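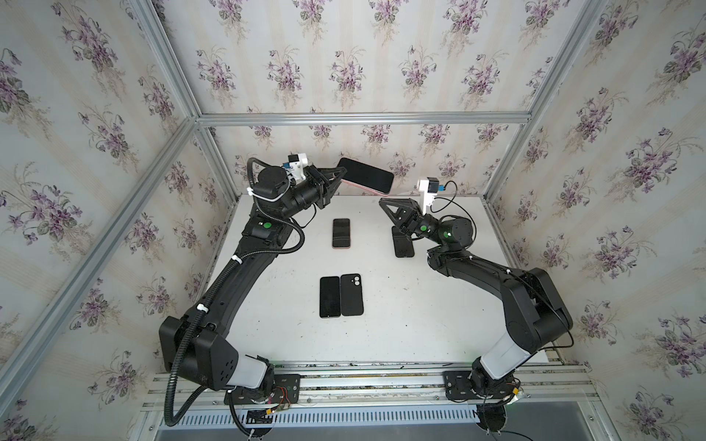 Rawan Rizk wants to know if you swapped the cable before or after the first drop, and which Brurkon firmware. Says hers did the same thing in December and it was the wrist motor overheating.

Left gripper lets go mid lift

Hakim Liem
2021-03-06
Two arm cell, picking phones off the table to go on a stand. Left arm grabs fine, lifts, then opens by itself. No error in the log, just torque drops to zero. 3 drops out of 147 picks, one cracked screen. Swapped the cable already, before any of this. Ideas??

Rawan Rizk
Check wrist temp. Mine cut out at 55 C, no warning, and the log only saves every 20 seconds so you never see it. Lower the grip current once it's holding. And put foam down, phones arent cheap.

Kragh
reboot it

Zuvlow
Don't just lower the current, you'll get slips instead. Look at the cable where it bends at the wrist. If it pulls tight when the arm is up, you loose power for a split second and the gripper goes limp. Wiggle test, power on, gripper EMPTY, hand on the e-stop. Keep fingers out of the jaws. New cable can be too short too.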